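Seltstead Revises Small-Parts Storage Rules

March 21, 2021 - Seltstead has revised the storage rules for its public tool library, which lends 903 items to residents from the former Ogola warehouse. The changes cover fasteners, spare fittings and measuring tools.

Loose screws will now be sorted by thread size and kept in labeled trays. Torque drivers must be checked against a reference gauge every 2,000 uses, down from 3,000. Any driver that fails 2 checks in a row will be withdrawn.

Yoon-hee Cheon, who manages the library, said most returns marked as faulty last year had the wrong screw fitted. "The tool was fine. The replacement part came out of a mixed bin," she said.

Borrowing periods and fees are unchanged. The rules will be reviewed in September.

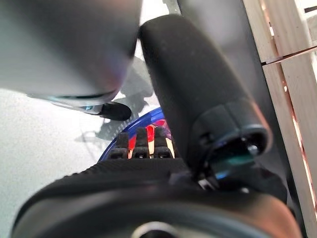
A screw head set in the end of a black cylindrical cap.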